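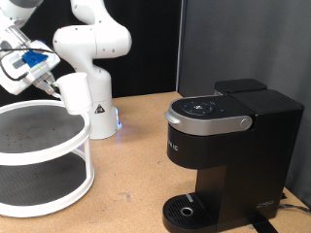 5 min read

Coffee Corner Walkaround: Bench Checklist with Comments
Jillix bench, Plakimstead workshop. Revised in February.

I've kept this list going through 12 revisions, and people do seem to read the comments more than the items, so I've let the comments grow. Please initial each line before the first cup run of the morning and again after lunch. The question we're all here to answer is whether an arm can be left alone to make somebody a cup of coffee, and you'll find my own opinion at the bottom, for what it's worth.

1. Table and surroundings
[ ] Tabletop wiped, nothing sticky near the arm base
[ ] Power cable for the coffee maker lying flat, with some slack
[ ] Straps under and behind appliances checked for snags
Comment: The tan top has plenty of scuffs and pale patches by now and I've stopped writing them up. Do write up a new gouge. As for the cable, follow it with your hand all the way to the outlet, even if you did it an hour ago.

2. Arm
[ ] Warning triangle on the base readable
[ ] Base light noted on the sheet (color, steady or blinking)
[ ] Cable loop at the wrist free through the full reach
[ ] Screws on the blue bracket snug
Comment: The wrist cable is the one I fuss over. It looks perfectly happy in one pose and then the arm goes for the far side of the machine and you hear it rub. Run the slow sweep first, please, all 9 poses, and keep a hand near the stop.

3. Gripper and cup
[ ] Fingers clean and closing evenly
[ ] Cup held upright, rim up, no tilt you can see from the front
[ ] Cup clears the top tray of the turntable when lifted
[ ] Cup checked for hairline cracks
Comment: A plain white cup is harder than it sounds, with a plain surface and nothing on it to tell one side from another. A person squeezes just enough and never thinks about it. Lifting off the organizer is the part our arm does best, and I'd happily let it unload cups all day. Setting one down on a crowded tray is another story — last month's sheets have plenty of remarks on that, some of them mine and a little cross.

4. Two-tier turntable
[ ] Both trays turn freely and stop where you leave them
[ ] Dark mats lying flat inside the rims
[ ] Posts straight
Comment: The raised rim is lovely for people and a nuisance for grippers. Come in from above. Rolland's old notes have the arm coming in from the side, so cross that out if you still have a copy.

5. Coffee maker
[ ] Lid opens and latches
[ ] Reservoir seated, fill level written down
[ ] Drip tray pushed home and dry before we start
[ ] Control ring on the lid wiped, status light noted
Comment: Fill by hand for now. I know the plan is for the arm to do it, and I'd love to see it, but water over electrics waits for the Jultura splash guard. The lid wants a firm push, too, and a timid push from the arm leaves it sitting half shut.

Overall remarks
Can it do the chore yet? Parts of it, and more than I would have guessed when we started. Picking up a cup, yes. Carrying it a short way, mostly. The whole job from bare tray to full cup, with no one standing by, I would not sign for. My neighbor asked if she could have one for her kitchen and I told her to keep her kettle a while longer.

Completed sheets go in the gray binder, form 1120.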